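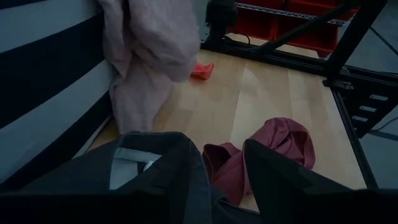 Skudby Clothing Room - Gallery

The clothing room in Skudby takes in adult clothes, bedding and household cloth, sorts them, and hands them on at no charge. The room is open in the afternoon from 2 p.m. while the school term is on, and in the mornings only during September, when the big autumn intake comes in. Last autumn we handled over 1000 pieces.

This page follows the clothes through the room, from the first heap to the rail. The captions were written by Sointu Savolainen, who runs the sorting side. Click any caption title to return to the list of rooms.

First heap

Everything is taken out of its bag before anyone decides anything about it. A dark gray jacket with a tailored collar, a crumpled shirt between dusty rose and burgundy, a small piece of orange-red cloth and a large length of pale pink fabric are a fair mix of what we sort. Jackets are dealt with first, as they crease badly under other things.

The striped wall

The black and white stripes are wide and they run the whole way into the corner. People ask if they are left over from a shop. They were painted by the previous tenant, Veterent, and we kept them. Pale cloth shows up well against the black bands, and marks on it are easier to find.

Jackets

Collar, lapels, lining, pockets, in that order. We check the stitching along the lapel edge and the underside of the collar, where wear shows first. Pockets are turned out completely. Last year's finds included bus tickets, a door key and a folded shopping list in Lithuanian. A jacket that passes goes straight on a hanger and is buttoned once, at the middle.

Shirts

Shirts arrive twisted more often than folded. Shake it out, lay it face down, smooth the sleeves back, and look at the cuffs and the inside of the collar. A shirt with a missing button is kept if the spare is still sewn into the side seam. Reds and burgundies are washed apart from everything else, including other reds if they look new.

Large pieces

Sheets, curtains, throws, and the loose garments that could be mistaken for any of them. These need two people and a clear floor. Hold it up by the top edge, let it hang, and look for a label or a hem before naming it. If there is still doubt it goes in the fabric bin, and the sewing group can have it. Most of them prefer plain colors anyway.

Small pieces

Scarves, napkins, handkerchiefs, single pieces of bright cloth. They end up on the floor and get walked on, so there is now a tray for them beside the scale. Check the tray before sweeping. Small cloth is not counted as separate items in our records - it is weighed at the end of the session and entered as one line.

Washing

The machine is a secondhand Wutix and it takes a mixed load of 6 kilos. Bedding goes in alone. Nothing tailored goes in at all; jackets are brushed, aired overnight and spot cleaned by hand. Drying is on racks in the back passage, with the window open if the weather allows.

Mending

Hems, buttons and short seam repairs are done here. Zippers go out to Urbonaitė, the alterations shop on the corner, which does them for us at a reduced rate. Please pin a note to the garment saying what is wrong with it. A note in the pocket will be missed.

Folding

Shirts in thirds, sleeves behind. Sheets in quarters, then rolled, with the size written on paper tape around the roll. Dark clothes are folded on one side of the room and light ones on the other, which saves a good deal of lint.

The rail

We have 71 hangers in the front room and we do not put out more clothes than that. Jackets hang at the window end, then shirts by size, then everything else. Anything that has been out for a full month comes down and goes on to the next town - a jacket that nobody wants in one place is often taken in another within the week.

Bringing things in

Clothes should be clean and bagged. We can use bedding in any size, plain fabric over a yard long, and men's jackets in particular, which are always short. We can't take pillows, shoes or anything with fur. Bags can be left inside the porch during opening hours, but please don't leave them outside when it is wet.

Back to all rooms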